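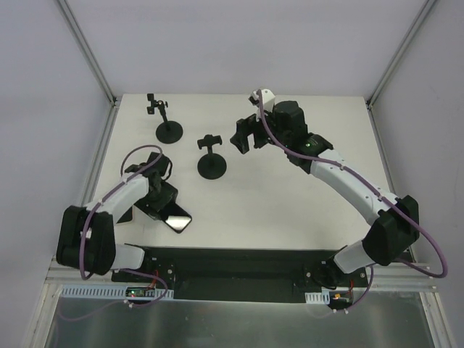 Left arm has the phone, right arm waits by the stands.

Home > Workshop Tips > Bench Robots

If you're teaching a pair of arms to put a phone on a stand, here's what I wish I'd had taped to my wall last June!

Go slow with the phone in the air. I steer both arms by remote and my first 52 runs were jerky because I was hurrying. Now I hover just over the table, take a breath, then move in.

Park the free hand open and near the work – it saves a long swing later, and the copied motion comes out shorter too.

Set out two stands if you have them, and shift them a little between runs. I kept mine on tape marks for ages, and the arms learned the tape marks (sigh).

Leave slack in the cables. A nice fat loop at the shoulder is fine. Tight ones tug at the wrist and you'll feel like you're fighting the thing.

Toss your bad runs the same day. I saved 93 and threw out two from the last batch, both times I'd bumped a stand with the gripper. Fixing a bump halfway through is okay, so keep those.

And wipe the phone! Fingerprints make it slide. I use an old sock.

Recent tips
Sorting screws with a Hiltilero tray
Quiet feet for a wobbly bench
Label your cables before you need to

Contact | © Brakance Workshop Pages | Back to top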